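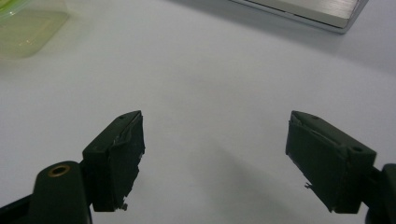 그림 4-1. 벌린 상태의 두 손가락. 안쪽 패드 가장자리가 해져 있다.

4장. 손가락 패드 갈기와 벌림 맞추기

3장까지 따라오셨으면 손잡이에 팔 두 개가 달려 있고, 방아쇠를 당기면 손가락이 오므라드는 데까지는 됐을 거예요. 이번 장은 제가 제일 자주 펼쳐 보는 장입니다. 패드는 소모품이라 어차피 갈게 되거든요. 저는 처음에 이걸 모르고 한참을 그냥 썼다가, 물건이 자꾸 한쪽으로 돌아가는 걸 방아쇠 스프링 탓으로 돌리면서 멀쩡한 스프링만 두 번이나 바꿨습니다(스프링 이야기는 6장에 따로 있어요).

이 설명서는 Rollov 손그리퍼 두 번째 판 기준입니다. 첫 번째 판은 손가락 길이가 달라서 아래 치수가 안 맞아요. 1월 21일 월요일에 패드 폭을 고쳐 적었으니, 그전에 인쇄해 두신 분은 이 장만 다시 뽑아 주세요.

4.1 언제 갈아야 하나

그림 4-1의 손가락을 보시면 왼쪽은 위쪽 모서리를 감싸는 부분이 긁히고 찢겼고, 오른쪽은 가장자리에 작은 조각이 삐져나와 있죠. 저는 이 정도면 갑니다. 더 버틸 수도 있는데, 삐져나온 조각이 얇은 물건 밑으로 말려 들어가면 잡는 위치가 틀어져요. 특히 종이컵이나 카드 같은 걸 집을 때 티가 확 납니다.

다음 중 하나라도 해당되면 가세요.

- 모서리를 감싼 부분이 찢어져서 밑의 출력물이 만져진다
- 끝에 조각이 덜렁거린다
- 손톱으로 가장자리를 밀었을 때 패드가 들린다
- 양쪽 닳은 정도가 눈에 띄게 다르다

참고: 한쪽만 갈지 마세요! 새 패드와 헌 패드는 두께도 다르고 미끄러운 정도도 달라서, 물건이 꼭 헌 쪽으로 밀립니다. 아까워도 두 쪽 다 가는 게 나아요.

4.2 준비물

- 고무 패드 테이프. 저는 Wurex에서 산 롤을 씁니다. 한 롤이면 정말 오래 써요.
- 커터칼과 새 칼날
- 쇠자
- 소독용 알코올과 보풀 없는 천
- 플라스틱 헤라(없으면 안 쓰는 카드)
- 손가락 고정 나사에 맞는 육각 렌치
- 흰 판이나 흰 책상. 까만 나사랑 까만 패드 조각을 어두운 작업대에서 찾아보신 분은 왜 적었는지 아실 겁니다.

공유 작업실에서 하시는 분은 환기되는 자리를 먼저 잡으세요. 제가 다니는 Ditwood 작업실은 창가 자리에서만 알코올을 쓰게 되어 있습니다.

4.3 헌 패드 떼기

1. 방아쇠를 놓고 손가락을 끝까지 벌립니다. 배터리를 쓰는 기록 모듈을 다신 분은 전원부터 끄세요.

2. 손가락 고정 나사를 풀어서 손가락 두 개를 다 뺍니다. 단 채로도 떼어지긴 하는데 칼이 들어갈 각도가 영 안 나와요.

3. 빼자마자 안 보이는 뒷면에 연필로 L, R을 적습니다. 둘이 거의 거울처럼 생겨서 섞이면 은근히 헷갈립니다.

4. 헤라를 아래쪽 끝에 밀어 넣고 천천히 들어 올립니다. 해진 쪽부터 잡아당기면 잘게 끊어져서 오히려 더 오래 걸려요.

5. 남은 접착제는 알코올을 묻힌 천으로 닦습니다. 천을 덮어 놓고 조금 기다렸다가 밀면 훨씬 편해요.

6. 만져서 끈적임이 없으면 5분 말립니다.

주의: 아세톤은 쓰지 마세요. 제 손가락은 ABS로 뽑은 거라 표면이 녹습니다. 한 벌을 그렇게 버렸어요. 다른 소재로 뽑으신 분도 안 보이는 면에 먼저 시험해 보시고요.

주의: 칼로 긁어낼 때는 날이 몸 바깥쪽을 향하게 하세요. 손가락을 손에 쥐고 긁지 말고 바이스에 살짝 물리는 게 안전합니다. 세게 조이면 자국이 남으니 천을 한 겹 대 주세요.

4.4 새 패드 붙이기

1. 테이프를 폭 11mm로 두 장 자릅니다. 길이는 손가락 안쪽 면에 대 보고, 위쪽 모서리를 넘어갈 만큼 넉넉하게 남기세요.

2. 뒷종이를 끝만 조금 벗겨서 손가락 아래쪽 끝에 맞춥니다. 끝선보다 아주 살짝 안쪽에서 시작하는 게 요령이에요. 끝에 딱 맞추면 바닥을 스칠 때마다 거기부터 일어납니다.

3. 뒷종이를 벗기면서 헤라로 밀어 올립니다. 당기면서 붙이지 마세요. 늘어난 채로 붙은 고무는 며칠 지나면 줄어들면서 들뜹니다(저도 알면서 급할 때 꼭 당기게 되더라고요).

4. 모서리를 감싸 넘기고, 넘어간 부분을 엄지로 꾹 누릅니다.

5. 윗면 나사 구멍을 덮지 않았는지 보고, 덮었으면 칼끝으로 도려냅니다.

6. 손가락을 팔에 다시 끼우고 나사를 손힘으로만 조입니다. 세게 조이는 건 다음 절에서 해요.

참고: Thongchai Mahawong 씨는 모서리를 감싸지 않고 위에서 딱 잘라 붙인다고 합니다. 감싼 부분이 제일 먼저 찢어지니 처음부터 없애자는 거죠. 일리는 있는데 저는 그렇게 했더니 위쪽 끝이 금방 들려서 다시 감싸는 쪽으로 돌아왔어요. 둘 다 해 보고 고르셔도 됩니다.

4.5 벌림과 평행 맞추기

1. 평평한 책상에 흰 종이를 깔고, 손가락을 벌린 채 그 위에 그리퍼를 댑니다.

2. 방아쇠를 천천히 당겨 두 패드가 막 닿는 순간 멈춥니다. 옆에서 빛을 비춰 틈을 보세요. 위만 닿거나 아래만 닿으면 나사를 반 바퀴 풀고 손가락을 살짝 돌려 맞춥니다.

3. 위아래가 같이 닿으면 방아쇠를 당긴 채로 나사를 조입니다. 손이 하나 모자라면 고무줄로 방아쇠를 감아 두세요.

4. 놓았다가 다시 당겨서 똑같이 닿는지 봅니다. 조이면서 돌아가는 경우가 꽤 많아요.

5. 물을 조금 담은 뚜껑 있는 통을 집어 봅니다. 저는 저울로 425g을 맞춘 통을 시험용으로 따로 둡니다. 들어서 가만히 있을 때 돌아가지 않으면 합격!

6. 마지막으로 빈손으로 100번 여닫습니다. 지루하지만 나사가 풀릴 거면 보통 여기서 풀려요. 끝나면 나사를 한 번 더 확인하세요.

주의: 팔 윗면에 박힌 황동색 링 주위에는 힘을 주지 마세요. 손가락을 돌리다가 링 옆을 지렛대처럼 쓰고 싶어지는데, 제 첫 팔은 그러다가 금이 갔습니다.

4.6 잘 안 될 때

패드가 하루 만에 들린다
알코올이 덜 말랐거나 손기름이 묻은 경우입니다. 떼고 4.3의 5번부터 다시 하세요. 한 번 뗀 패드는 재사용하지 말고요.

오므릴 때 한쪽이 먼저 움직인다
패드 문제가 아닐 가능성이 큽니다. 팔 회전축부터 보시고, 그래도 그러면 5장 링크 조립으로 돌아가세요.

손가락 나사가 헛돈다
플라스틱 나사산이 나간 겁니다. Chaiyaporn 공구함에 들어 있는 것 같은 열삽입 너트를 박으면 해결되는데, 구멍을 조금 넓혀야 해요. 방법은 부록 B에 적어 두었습니다.

영상에서 패드가 너무 까맣게 나온다
기록 모듈 쪽 노출 설정입니다. 패드 색을 바꾸지 말고 7장을 먼저 봐 주세요. 저는 회색 패드로 바꿔 봤다가 10월에 찍은 것과 밝기가 달라져서 도로 까만 걸 붙였습니다.

다음 장에서는 링크를 풀었다가 다시 조립합니다. 육각 렌치는 치우지 말고 그대로 두세요.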